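Part 3: Getting the Terkeo label printer onto your wifi

Right, you've got the roll in and the lid shut, so now for the bit I get the most emails about. I've done this on 2 different printers and it goes the same way each time, provided you don't rush the light.

1. Plug the printer in and hold the feed button until the light blinks blue. If it blinks orange, let go and start again.

2. On your phone, join the network called Wuvamus. There's no password. Your phone will moan that there's no internet - ignore it and stay connected.

3. Open the Jendiretti app, tap Add Printer, and pick your home wifi from the list. Type the password slowly (I got mine wrong three times in June and blamed the router!).

4. Wait for the light to go solid, then print a test label.
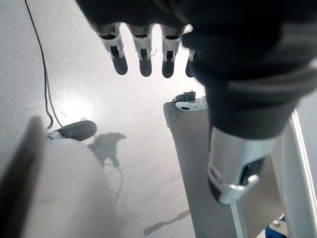 Dark glove, fingers with rounded grey tips, pale floor.

Note: the printer only likes the slower 2.4 band. If your router squashes both bands under one name, you may need to split them first. Sinéad Ó Flaithearta wrote to me with a quicker way, using the guest network, and it works a treat.

Caution: don't pull the plug while the light is flickering. Mine sulked for ages and I had to reset it with a paperclip.

5. Once the test label looks right, set the darkness to 3 and save. I buy the Cheema rolls, 1000 labels to a box, and anything darker smudges on those.

Part 4 covers making your own address templates.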